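Do Bridges Really Last Forever?

Grown-ups like to say a bridge is built "to last." Be a little suspicious when you hear that. Last how long? Ask them!

Steel rusts. Concrete cracks. Trucks get heavier, and salt spread on icy roads creeps into tiny gaps. The old river bridge at Dremport was supposed to be fine for good, and it closed after just over 66 years.
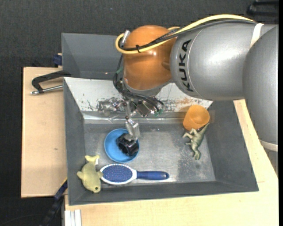
Dremport Museum Kids' Engineering Club

Some people say a fresh coat of paint fixes everything. Does it? Paint helps keep water off the metal – that part is true. It can't mend a crack that is already underneath.

So inspectors go and look. They tap, measure and climb into dark corners. Nerys James checked bridges near Dremport for years, and she never trusted one just for looking shiny.

Next time you cross a bridge, look for a sign with a weight limit. Who decided on that number, and when did they last check?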